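Cómo monto yo una sesión de cine en casa con Stukix (parte 3: subtítulos, sonido y la lista de la noche)

Si vienes de la parte 2 ya tienes el programa instalado y las películas metidas en su carpeta, así que me salto todo eso. Hoy toca lo que más me preguntáis por correo: que los subtítulos salgan a su tiempo, que no haya que subir y bajar el volumen en cada escena y que la noche temática arranque sola mientras yo traigo las palomitas (con mantequilla, no admito debate).

Uso la versión de escritorio de Stukix, actualizada el 22 de marzo de 2022. En abril quiero probar la del móvil y ya contaré.

Antes de empezar

Ten a mano la película que vayas a usar de prueba. Yo siempre tiro de "Prirkach", el thriller nevado de Jaanus Rebane, que tiene susurros, ventisca y un portazo tremendo en el minuto 29. Si el portazo no te tira del sofá y los susurros se entienden, vas bien.

Subtítulos

1. Abre la ficha de la película y entra en Pistas. Verás una lista con los idiomas disponibles.

2. Elige el archivo de subtítulos. Tiene que llamarse exactamente igual que la película; si a uno le sobra un espacio, Stukix ni lo mira. Yo perdí una tarde entera con un espacio, no digo más.

3. Dale a reproducir y busca un diálogo en primer plano, de esos en los que se ve bien la boca.

4. Con la película en marcha, pulsa la tecla S y mueve el desfase. En mi copia de "Prirkach" me quedo en 461 milisegundos. En el montaje largo son 446, que parece una tontería, pero a mí me baila.

5. Pulsa Guardar para este título. Ojo: el botón de al lado, Guardar para todos, aplica el desfase a la colección completa.

Nota: si ves símbolos raros donde deberían ir las eñes y las tildes, cambia la codificación a UTF-8 en esa misma pantalla y vuelve a cargar el archivo.

Sonido

6. Vuelve a la ficha y entra en Audio. Activa Modo noche solo si tienes vecinos pared con pared. A mí me aplasta demasiado las escenas de acción y lo dejo quitado hasta las once.

7. Sube el canal de voces de poquito en poquito, hasta que entiendas los susurros sin inclinarte hacia la tele.

8. Si usas una barra de sonido, desactiva su propio realce de diálogos. Los dos a la vez hacen que todo el mundo hable desde dentro de una lata.

Precaución: baja el volumen general antes de cambiar la salida de audio. Stukix no recuerda el nivel anterior y puede soltarte la banda sonora a todo trapo. ¡Menudo susto se llevó mi gato!

La lista de la noche

9. En el menú principal, crea una lista nueva y ponle nombre. La mía de este mes se llama "Kalniņš y compañía", por el detective de la saga, y empieza con "Temer", que dura 113 minutos y deja tiempo para cenar.

10. Arrastra los títulos en el orden que quieras. Para una noche de miedo yo pongo primero la lenta y después la gamberra, que a partir de cierta hora la gente ya no está para planos de pasillos vacíos.

11. Marca la casilla Pausa entre títulos. Sin ella, la segunda película empieza encima de los créditos de la primera, y en las de Genji Takeda eso es un crimen porque siempre cuela una escenita al final.

12. Pulsa Probar lista. Reproduce unos segundos de cada película con sus subtítulos y su audio, y así pillas el fallo antes de tener el salón lleno.
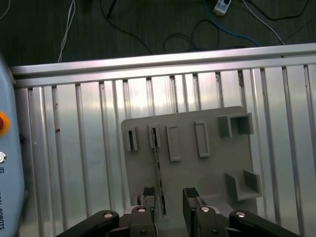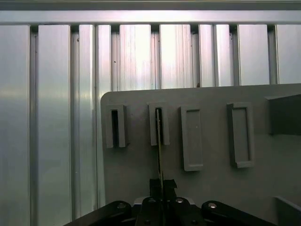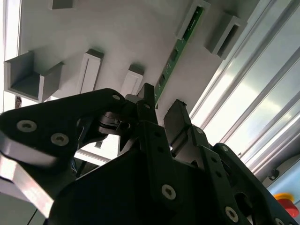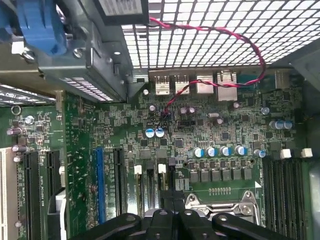
13. Cuando la prueba termine, revisa el aviso de la esquina. En verde, adelante. En amarillo, a algún título le falta la pista de subtítulos que elegiste: vuelve al paso 2 con ese título y repite.

Nota: las listas se guardan en el perfil de cada usuario. Si en casa tenéis varios, entra con el que vayas a usar esa noche, porque desde los otros no aparece.

14. Ya en plena sesión, la barra espaciadora pausa y la tecla L te enseña lo que queda por ver. Si alguien se ha dormido, con la flecha abajo sacas su película de la lista y la pasas a Pendientes, y al día siguiente sigue por donde iba.

En la parte 4 me meto con las carátulas y con cómo ordenar una saga cuando las precuelas se estrenaron después, que con las de Kalniņš todavía tengo mis dudas.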